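双臂灵巧手工位:左手腕部线缆怎么走,容器要不要固定?

打印本页 | 用电子邮件发送

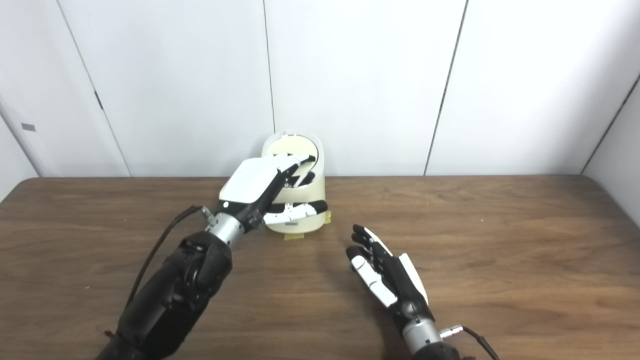

问题补充

发帖人:Grurnberg二号间
2025年10月4日

工位是七月搭的,两只仿人灵巧手,银色腕关节,前臂套黑色布套。任务是左手伸进桌上的米色椭圆容器,手指在里面,拇指在外面夹住容器壁。容器用两条黄色美纹纸胶带粘在木纹桌面上。

现在有两个毛病。一是左手每跑到第50个循环前后就报一次通信中断,重新上电能恢复,右手没报过。二是胶带会慢慢松,容器往后挪,拇指就夹偏了。左手的线从腕部接头出来,绕一个弯搭在布套上往下走,没有另外固定。想问线该怎么固定,容器有没有比胶带好一点的办法。控制器是Fostent的,固件没有动过。

打印 | 邮件

Cekham维护组

先查线,别急着换手。断电,把腕部接头拔下来看针脚有没有歪,插回去拧紧。然后让手臂慢速走一遍全程,手腕转到两头极限的时候看线有没有绷直。我们这边同样的毛病,是线在布套上被绑带压住了,手腕一转就拽接头。

做法:
1. 接头出来留一个弯,从接头到第一个固定点的线长留105毫米。
2. 第一个固定点用魔术贴,绑在前臂布套上,不要绑在腕关节的金属筒上,那里会转。
3. 扎带不要勒死,线在里面要能轻轻拉动。
4. 改完低速跑50个循环,没有报错再恢复原速。

如果还断,把左右两根线对调。故障跟着线走就换线,还在左手就查手里面的接口板。对调之前记一下两边的端口号,我们有一次插回去接反了,左右手动作全乱,又花了半天。

线我们每2000个循环检查一次外皮,布套的缝线也顺便看看。

打印 | 邮件

hsieh_工装

只说容器。美纹纸胶带揭起来不留胶,换位置方便,但是侧向力大了肯定松。两条都贴在底边的话,夹的时候容器后沿容易翘。可以在桌面上装一个浅的定位框,容器放进去,底下垫一片防滑硅胶。桌子不能打孔就用双面胶粘框,粘之前用酒精擦桌面。

另外看一下拇指的夹持力。我们的控制软件里那个参数满量程是2000,抓这种容器设900就够了,你先读一下现在是多少。单位每家不一样,不要直接照抄。

换了框以后示教点要重新对,容器的高度会变一点。

打印 | 邮件

路过看看

我们用的也是胶带,每班换新的,没出过问题。线的事不懂。

打印 | 邮件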